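Purkcombe Winter Sing

The Purkcombe Winter Sing (locally just "the Sing", sometimes "Rullgate" after the field) is a small outdoor music gathering held each February on the edge of the village of Purkcombe. Mostly unaccompanied singing, some fiddle and accordion, food, a fire. Runs from early afternoon until 10 pm. No headline acts in the usual sense and no tickets at the gate.

Not to be confused with the Purkcombe Summer Fair, which is run by the parish and has a fairground.

Contents
Background
Site
Programme
The Round
Silluda
Money and entry
Food and stalls
Weather and cancellations
Recordings
Reception
See also

Background

The Sing grew out of a kitchen singing group started by Ulla Kiiskinen, a choir leader who moved to Purkcombe from Finland for work and stayed. The group met in winter because most of the members farmed or worked in holiday lets and had no evenings free in summer. Numbers outgrew the kitchen. A barn was tried, then the chapel, which had a good echo but no heating and a strict closing time. The first outdoor Sing was held in the field behind Rullgate, a former toll house, after the owners offered it for one afternoon.

That first one was not advertised. Word got round through the school and the pub. Accounts differ on how many came. Kiiskinen has said thirty in one interview and "nearer sixty" in another. There was no stage. Singers stood on a flatbed trailer, borrowed, with straw bales along the back to stop people stepping off.

The second year had a proper running order, typed, and a hired generator. Most of the basic shape of the event dates from then: afternoon for children and newcomers, a break for food, the long evening set, the Round to finish.

Irja Riihimäki joined as joint organiser in the third year and took over the programme from Kiiskinen, who went on leading the Round. Riihimäki had previously played accordion in dance bands and brought in the instrumental sets, which were not popular with everybody at first. Some of the older singers felt a winter sing should be voices only. The compromise, still in place, is that instruments are kept to the hour before food and one set after it.

Site

Rullgate is a sloping field of rough pasture with a stone wall on three sides and the old toll house at the bottom by the lane. The slope makes a natural bank for listeners. The trailer goes at the low end, back to the lane, so that the sound carries uphill. Drawback: anyone stood near the top gate hears the road as much as the music when the wind is in the west.

Covered space is limited. One open-sided tent for food, one closed tent used as a warm-up room by performers, and the toll house porch, which is kept for people who need to sit down out of the cold. Lighting is by strings of bulbs along the wall and lamps on poles. The fire pit is in the middle of the field and is lit at 3 pm.

Parking is on the verge and in the farm yard opposite. It fills early. The lane is single track with passing places and the organisers ask people to share cars or walk up from the village by the footpath, which takes a quarter of an hour and is muddy. Wellingtons are normal dress, even on stage.

There are two gates. Lower gate for people on foot, upper gate for vehicles with equipment only.

Programme

The running order changes a little from year to year but the outline has been steady.

1 pm: gates, warm-ups, anyone can join in
2 pm: children's songs, school choir
3 pm: fire lit, open floor
4 pm: instrumental hour
5 pm: food
6 pm: evening set, guest singers
9 pm: the Round
10 pm: finish

Open floor is first come, first served. Names are chalked on a board by the trailer and each singer gets one song. Two if it's a short one and the board is empty, which it rarely is. Backing tracks are not allowed. Amplification is light, a pair of speakers and a single microphone, and a fair few performers step away from the microphone altogether.

Guest singers are usually from within a day's travel. They are fed and given petrol money and put up in spare rooms. Riihimäki has turned down several better known acts on the grounds that they wanted a dressing room. The guest list is kept to 4 names so that the evening doesn't overrun, although it has overrun most years regardless.

Repertoire is mixed. Carols are discouraged, being out of season by then. Common fare includes work songs, sea songs, hymns, ballads, rounds, some Finnish and Swedish songs taught by the organisers, and a handful of pieces written by local people. Pub favourites turn up after dark.

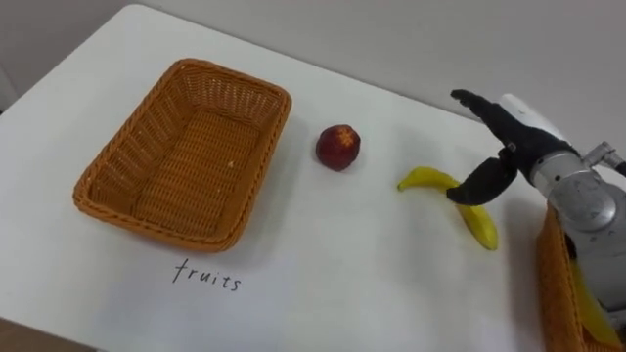
A woven basket on a white tabletop.

The Round

The Round closes the event and is the part most often written about. Everyone in the field is split by where they happen to be standing, usually into 5 groups, and each is taught one line by ear. Kiiskinen stands by the fire and brings the groups in one after another with her arms. No words are handed out. The piece is the same each year, a short tune in a minor key with a text about snow going off the hill. She wrote the tune for the kitchen group and has never published it.

It is sung round and round until it has settled, then louder, then dropped away group by group until only the children's line is left. Length varies alot with the cold. The longest is said to have gone on for more than half an hour. In a very cold year it was over in 7 minutes, by agreement.

Some regulars learn all the lines and move between groups. This is tolerated.

Silluda

Silluda is the name given to the house band, a loose group of players who accompany the instrumental hour and fill gaps if a guest is late. The name was made up by Riihimäki's nephew as a small child and means nothing. Line-up has included fiddles, accordion, a wooden flute, a small harp (retired, it would not hold its tuning in the cold) and double bass. Thirteen players is the most that has fitted on the trailer at once.

The band does not perform under that name at any other event, although several of the members play together in ceilidh bands through the summer. Rehearsals are held in Purkcombe from new year onwards. Players need to read a little or pick up fast. Fingerless gloves are supplied, a joke originally, now a fixture, knitted in dark green.

Silluda's set tends to open with a slow march called "Riihimäki", after the Finnish town and not, as is often assumed, after Irja Riihimäki. She has said she's tired of explaining this. The march is followed by polkas and a waltz or two. Dancing happens on the flatter ground near the lower gate, where the grass has usually gone by 5 pm.

Money and entry

Entry is free. A bucket goes round before food and again before the Round. The takings pay for the generator, the tents, insurance and guest costs, and anything left is held over for the next year. There is no sponsorship. An offer from a brewery was discussed and refused in the early years, partly over the size of the banner it wanted.

In one poor year the bucket fell short and the gap was met by a benefit evening in the chapel. Since then people have been able to give in advance, and an advance donation gets a printed songsheet through the post. Not of the Round.

Capacity is set by the field and the lane. Once the farm yard is full the upper gate is shut and later arrivals have to walk up. Dogs on leads. No camping, no caravans on the verge, no fireworks or sky lanterns.

Food and stalls

Food is soup, bread, baked potatoes and cake, cooked in the village and driven up. People are asked to bring there own mug and bowl. There are always two soups, one of them pea. Hot apple juice and tea all day. The pub runs a small bar from the toll house garden after 4 pm.

Stalls are limited to one instrument repairer, one secondhand music stall and the school's cake table. Traders from outside have applied and been told no. The secondhand stall is known for old hymn books and tutor books for instruments no one plays much.

Weather and cancellations

February is a risky month and the Sing has been hit by snow, gales and once by a burst main in the lane. It has been cancelled outright only once, for wind, when the food tent could not be pegged down. It has been cut short on other occasions. Light snow is treated as good luck. Rain is the bigger problem: voices cope, fiddles don't, and the instrumental hour moves under the food tent with a much smaller audience.

The decision to go ahead is taken by 9 am on the morning and posted on the chapel door and by phone tree. The phone tree is older than the event and was started for school closures.

A summer edition has been suggested several times. Kiiskinen is against it. Riihimäki has said she would consider a single evening, indoors, but nothing has come of that so far.

Recordings

No official recording exists. One of the guest sets was taped by a listener and copies went round the village for a while, quality poor, generator clearly audible. The organisers ask people not to film during the Round. During the rest of the day it is allowed. The school has made its own recording of the children's songs, sold at the cake table.

Song texts from the open floor have been collected in a ring binder kept at the chapel. The binder can be looked at by asking. Several songs in it have no named author and may be local, one is almost certainly a garbled version of a music hall number.

Reception

Coverage has been slight and mainly local. Reports have been friendly, with complaints about parking and the state of the footpath. One visiting reviewer called the instrumental hour "under-rehearsed and very cold" but praised the Round. A letter in the parish newsletter objected to the noise after 9 pm, and the finish time was brought forward from 11 pm the year after.

Among singers the Sing has a name for being easy to take part in. Two other villages in the area have started winter sings along the same lines, both smaller and both indoors. Around 7 of the regular open floor singers now go to all three.

See also

Community singing
Rounds and canons
Winter festivals
Rullgate toll house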